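Iletti to close Lindelel food parcels with reusable drawstring bags

Fruit and vegetables packed at the Plolulport depot will leave in clear, labelled bags from August

PLOLULPORT – Iletti, the community food charity, has announced a change to the way fresh produce is packed for households served by its Lindelel parcel scheme. From August, all loose fruit and vegetables leaving the Plolulport depot will be placed in clear bags closed with a drawstring and a small clip. The new bags replace the knotted carrier bags and paper sacks in use since the scheme opened.

The bags have been supplied by Kostiuk, the packaging firm, under an agreement that covers the first year of the new arrangements. Iletti will buy an opening stock of 3,433 bags, part of which will be held in reserve at the depot.

The Lindelel scheme provides a parcel of fresh and dry goods to 800 households in Plolulport and the villages on its northern side. Parcels are packed in the morning and are ready for collection from 2 pm. Each parcel has a dry section, with tins, pasta, rice and similar goods, and a fresh section, which until now has been packed in whatever bags were to hand. The contents of the fresh section change with the season and with what growers and shops are able to give.

Why the bags are changing

A review of the packing line carried out in the spring found that the fresh section caused most of the complaints received by the charity. Households reported fruit that had rolled out of open sacks and been bruised by tins. Others said that tightly knotted bags were hard to undo, particularly for people with arthritis or limited grip, and often had to be cut open and thrown away.

Packers raised a different concern. A knotted bag could not easily be opened again once it had been closed, so a late change to a parcel usually meant starting with a new one. Paper sacks also had to be opened for checking, as their contents could not be seen from outside.

Iletti tested four kinds of closure over a trial period in which 94 households took part. Wire ties, adhesive strips and press-together seals were all tried alongside the drawstring. The drawstring and clip was preferred by the households and by the packing team, and was the only one of the four that most of those taking part said they would use again at home.

In a statement, Iletti said: "The fresh section is the part of the parcel that people look forward to, and it should reach them in good condition. A bag that can be seen through, opened without scissors and used again is a modest improvement, but it will be noticed every week by every household we serve."

Kostiuk said: "We were asked for a bag that would hold a mixed portion of fruit, close firmly and open with little effort. We are pleased to support the Lindelel scheme and will take account of what its users tell us during the coming year."

What will be in the bags

The standard fruit bag will hold a mixed portion, normally made up of apples and one or two other kinds of fruit. Bananas, soft berries and anything already very ripe will continue to be packed separately in shallow trays at the top of the parcel. Potatoes, carrots and onions will have a larger bag of the same design. Salad leaves and herbs are not affected by the change and will be supplied as they are now.

Each bag will carry a white paper label, completed by hand at the packing table. The label will show the parcel number and the packing round. Where a household has told the charity about an allergy or a food that cannot be eaten, this will also be marked, so that the parcel can be checked once more before it is handed over. No names or addresses will be written on the labels.

How the bags will be packed

The charity has issued revised packing instructions for the Lindelel line. They will be displayed at each table in the depot and sent to partner groups that pack on the charity's behalf. The main steps are as follows.

1. Check each piece of fruit for splits, mould and soft patches. Set aside anything doubtful in the grey crate.

2. Write the label before filling the bag, using the parcel list for that round.

3. Place firm and heavy fruit in the bag first, with lighter items on top. Leave enough free space for the neck to be gathered without pressing on the fruit.

4. Gather the neck of the bag in one hand, draw the string up and slide the clip down until it sits close above the contents. The neck should pass through the clip and be held by it, with the string running freely out of the top. 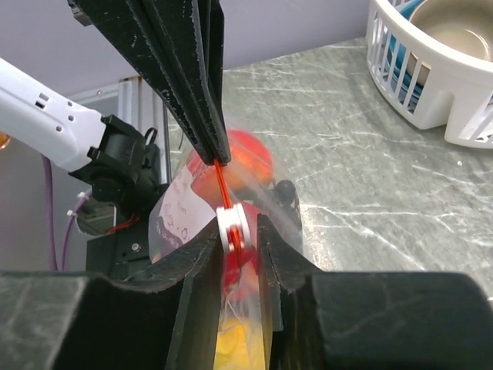
5. Lift the bag a short way above the table by its neck. If the clip slips, open the bag and close it again.

6. Make sure that the label can be read without turning the bag over, then place the bag in the parcel, above the tins and beside the bread.

Returning bags and clips

Households are invited to bring bags and clips back when they collect their next parcel. A return box will be placed beside the collection desk at the depot. Returned bags in good condition will be wiped clean, dried and used again for root vegetables only. Fruit will always be packed in a new bag. Clips will be washed and put back into general use.

There is no charge for the bags and no deposit will be taken. Households that wish to keep them for use at home are welcome to do so. Torn bags should also be returned where possible, as Kostiuk has agreed to collect them from the depot every 12 weeks and to arrange for their recycling.

People who find the clip difficult may ask for their produce to be packed in an open tray. This request can be made at the collection desk or by telephone and will be kept on the household's record, so that it need not be repeated.

Arrangements during the changeover

Existing stocks of paper sacks will be used up during the first packing rounds in August, and some households may therefore receive a mixture of old and new packaging. The size of the fresh section will not be altered. Collection times and places will remain as they are.

Partner groups will receive their first supply of bags, clips and labels with their usual dry goods delivery. Groups that need a further supply should contact the depot before their own stock runs out. A short practical session on the new packing instructions will be held at the depot at 10 am on each packing day during the month, and may be attended without booking.

Notes for editors

Iletti collects surplus and donated food and distributes it to households in Plolulport and the surrounding area. Lindelel is its weekly parcel scheme.

Kostiuk makes and supplies bags, trays and closures for growers, shops and food charities.

Requests for further information, or for a visit to the depot during a packing round, should be addressed to the Iletti press office in Plolulport.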